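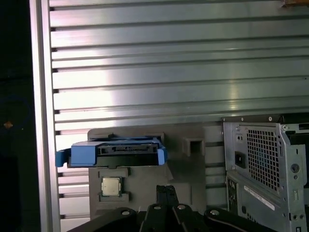
Figure 1. Sorting tray at the ribbed metal wall, with a drive in its blue caddy and a processor in the recess below it.

Does a Molded Tray Help Anyone Sort Computer Parts?
Project report, Hardware Recovery elective
Submitted 01/02/2022

1. Why we did this

Our school gets old desktop computers from offices that are replacing them. The class takes them apart, keeps what can be used again and sends the rest to scrap. For as long as anyone in our group has been in the class, the parts have gone into cardboard boxes with a word written on the side. The box marked DRIVES usually has drives in it. It also usually has cables, a fan or two and somebody's screwdriver.

At the start of the term we were told that a molded organizer tray would fix this. The catalog page from Cestell, the supplier, said that shaped pockets "eliminate sorting errors at the bench." We did not believe the word "eliminate" and asked if we could test it for our project. This report says what we did and what we found, including the parts that did not go the way we wanted.

2. The question

We wanted to know whether people put parts away correctly more often with the tray than with the boxes. A second question came up later, which was whether the parts are any safer in the tray. We have much less to say about that one.

3. What we used

The tray is dark gray, with raised rectangular pockets and recesses molded into it. It can stand upright against the ribbed metal wall at the end of our work area, and that is how we kept it between sessions, because the bench is shared with another class.

The drives come out of the computers in blue plastic caddies. We decided early on to leave the caddies on. Taking a drive out of its caddy adds time, and the rails give you something to hold that is not the drive itself. The caddy also has a release tab that sticks out at the end. In Figure 1 the tab reaches past the left edge of the tray, and this turned into one of our main complaints (see section 5).

For processors we used the shallow square recesses. The recess is slightly larger than the chip, so there is a dark border showing all the way around it when a chip is in place. We liked this at first because a fingernail fits into the gap. We liked it less after we thought about what the gap means for a chip that can slide.

The comparison boxes were the same cardboard boxes as always. We bought nothing for the project except a roll of Zestine labels, which peeled off the boxes within days and are not recommended.

4. Method

We ran 3 rounds. In each round, people from the class were given a mixed pile of parts and asked to put everything where it belonged, first with the boxes and then with the tray. A total of 800 parts were handled over all the rounds. The same parts were used more than once, so this does not mean we own 800 parts.

Of these, 600 were sorted with the tray and the rest with the boxes. The split is uneven because the tray rounds were easier to set up and we kept doing them. We know this is a weakness. If we did the project again we would make the two groups the same size and we would also switch the order, so that half of the people started with the tray. As it stands, everyone had already practiced on the boxes by the time they reached the tray, and any improvement could be plain practice.

A part counted as wrong if it was in a pocket or box meant for something else. A part left on the bench also counted as wrong. We argued over parts that were in the right pocket but facing the wrong way, and in the end we let those go, although one of us still disagrees.

5. Results

There were 56 errors in total. Most of the errors with the boxes were small things dropped into the nearest box, which is what we expected. The errors with the tray were of a different kind and were more interesting to us.

Drives. People were good at placing drives, but we doubt the tray deserves much credit. A hard drive in a bright blue caddy is hard to mistake for anything else. The same people got the drives right with the boxes too. What the tray did add was that drives were mostly put in edge-on with the connector facing out, so you could look at the connector without picking the drive up. That is a real improvement over a box, where they are stacked and you have to dig.

The release tab caused trouble. When it sticks out past the edge of the tray it catches on sleeves and on the next tray over. The catalog does not mention caddies at all, and we suspect the pockets were planned with bare parts in mind.

Processors. A square chip in a square recess seems like something that cannot go wrong. In our rounds the right chip went into the right kind of place nearly every time. However, the recess does not tell you which chip it is. Two processors of the same size look the same to the tray. If you need to know the model you still have to read the top or write it down, and a person who trusts the tray may skip that step. Our old method, a slip of paper folded around each chip, was slower but did keep the name with the part.

Other pockets. The deeper, box-like pockets had no obvious owner. People used them for memory, for screws and once for an eraser. An empty pocket seems to be an invitation. We think a good share of the tray errors came from these pockets, but we did not write down the pocket for every error in round one, so we can't give a number.

6. Are the parts safer?

We can't say. We did not test the drives or the processors before and after, and looking at a part is no test. The class handout from Pellness says that bare chips should be kept in antistatic packaging, and we do not know whether the tray's material is antistatic. The catalog page uses the phrase "component safe," without saying what it was measured against. We wrote to Cestell in May and got back a second copy of the catalog page.

We also have doubts about keeping the tray upright with parts in it. It saves space. It also means that everything depends on how well each part is held. The storage method in the Gagnon bench guide, which the other class follows, keeps trays flat – and after doing this project we think they are right, even if it uses up the bench.

7. What we think now

The tray is better than the boxes for finding things. We would keep it for that reason alone. We do not think our numbers show that it is better for sorting, given the uneven groups and the practice problem, and we would not use the word "eliminate" about anything we saw.

For next term's group we suggest the following. Label the box-like pockets before anyone uses them. Keep a written list of processors beside the tray. Store the tray flat, and turn the caddies so the tabs do not hang over the side, if the pocket allows it (some of ours did not). Record the pocket for every error from the first round on. Leave the Zestine labels at the store.

The tally sheets are in the class binder behind the blue divider. The sheet for round two has a coffee stain over the bottom rows, but the totals can be read.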